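News > Community > Learning

Runedby's evening study room is open, and it's already filling up

If you have walked past the old Munetier building after six lately, you'll have seen the lights on upstairs. The Runedby evening study room opened its doors this month, and what a start it has had! In its first fortnight 153 people signed up for a free pass, from sixth-formers with exams coming to a retired bus driver who is learning Swedish.

The idea came from Nanami Hirose, who moved to the town for work and spent her first winter trying to finish an accountancy course in a shared flat with very thin walls. "I did most of my revision in my car," she said. "I had a blanket and a torch. I passed, but I wouldn't wish it on anyone."

She wrote to the owners of the building last August, not expecting much, and had a yes within days. Henadico, the office supplier on Nakajima Road, gave the desk lamps and is paying the heating bill until the end of the year.

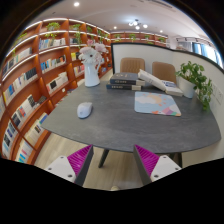

The room opens from six until ten on weekday evenings, and you can turn up for twenty minutes or stay for the lot. Talking is fine in the kitchen, where the kettle is nearly always on, and the main room is kept quiet. Pei-shan Huang looks after the bookings and has done wonders with very little money. She wanted the place to feel like somewhere you would choose to sit, so there are cheerful touches such as a vase of flowers and a mouse pad with a sun peeping out from behind a cloud. People bring their own laptops for the most part, though there are 3 computers to borrow if you ask at the door.

On the night we called in, a group of nursing students were testing each other in the kitchen over a packet of ginger biscuits, and a father and daughter were working side by side - he on a plumbing certificate, she on her French. Both said they get far more done than they do at home, where the television usually wins.

Some 8 people have also offered to help with maths and English on Tuesdays, starting after the Easter break. Pei-shan would love to hear from anyone who could do the same for science, chemistry above all, as she gets asked for it nearly every evening.

Passes are free to anyone over fourteen who lives or works in Runedby, and you can pick one up at the door or at the library desk. Bring something with your address on it. The entrance is on the car park side, up 2 flights of stairs, and there is a lift just past the bike racks.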